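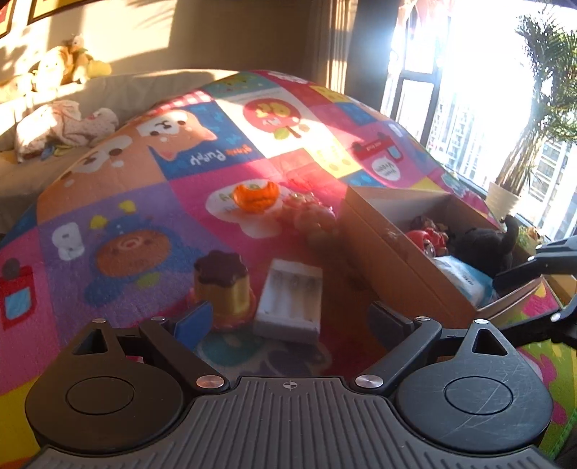 2 min read

Subject: Re: [packing-floor] what happens to the sorters after March

Replying between packing runs so sorry if this is choppy. Vichien's message below for anyone who joined the list since.

On 11/06/2020, Vichien Hemmin wrote:
> Hi all. Been at Sombatkul almost 100 weeks, all of it on toy returns. Now
> I'm told returns is going to the Jinidov cell and we are "moving to
> demonstration work". Asked what that is and got a slide.
> Is it the same job with a different tool in your hand, or is it training
> our own replacement? And who decides what counts as a good pick? On the
> bench I decide. If a grape bunch is split I put it in the reject tub and
> that's the end of it.
> Also does the rate change. Nobody on my shift could tell me.
> V.

OK. I've been on the demo side since spring, so going through it in order.

Same job or not. Partly. You still pick up toys and put them in a box. But you do it through the hand gripper, two jaws, and your fingers don't touch anything. Play fruit, the pudding, plush, little cars, all on a patterned mat with a carton off to the side. First week I hated it. You can't feel if a thing is slipping, you have to watch it. Round shiny stuff is the worst, the orange fruit especially. Come at it too high and it rolls. Plush is easy, grab any bit of it.

Odd items get mixed in. A battery charger, say. That's on purpose, returns bags have all kinds of junk in them and the cell has to cope with what customers really send back. So don't tidy the mat before you start! I did that my whole first shift and they had to throw it out. Same with the sun, if it's coming straight in the window leave the curtain alone unless the sheet says otherwise.

Pace. Slower than the bench, and it's tiring in a different place. Wrist and thumb for me, used to be lower back. Ask for the arm rest, they have them in the cupboard at Zaltby and they don't hand them out unless you ask.

Replacement. I'm not going to tell you no. The bench line had two shifts and after March the plan says one, and the rest is demo, cell minding and rejects. What I'd push on is the cell minding. It's a graded post, it's more money, and right now Druvia (they run the cell side) want to fill it with their own people. We know what a bad bag looks like and they don't. I watched the arm put the same plush in and out of a carton over and over while their guy looked for a cable problem. Anyone from returns would've seen the flap was folded in.

Who decides what's a good pick. This is the one that bothers me. You do the pick, it goes off to be reviewed, and it comes back kept or dropped. No reason given. Last month I had 149 dropped and I still don't know if it was me or the gripper or somebody's setting. On the bench if the lead pulled your work you could walk over and argue. I've asked for a reason code, even a one word one. They said they'd look at it. If more of us ask it'll get looked at faster.

Rate. Hourly is the same. The piece bonus is gone, and there's a demo allowance that comes out lower if you were quick on the bench and higher if you weren't. So it depends who you are. Get your number in writing before you sign the transfer, the form has a blank for it and some people left it blank.

Splits and damage: you don't reject anything on demo. A split bunch goes in the box like the rest. Feels wrong, you do get used to it.

Vichien if you want to try the gripper before you decide, come over to Zaltby at the end of a shift and have a go on my mat. Takes a few minutes to get the hang of the squeeze, longer to stop reaching in with your other hand.

Anyone else already moved over, please reply to the list and not just me, I'm getting the same questons three times. Want to take the reason code thing and the cell minding posts to the floor meeting together.

Got to go, truck's in.

Fongchan Paisan
returns / demo, Sombatkul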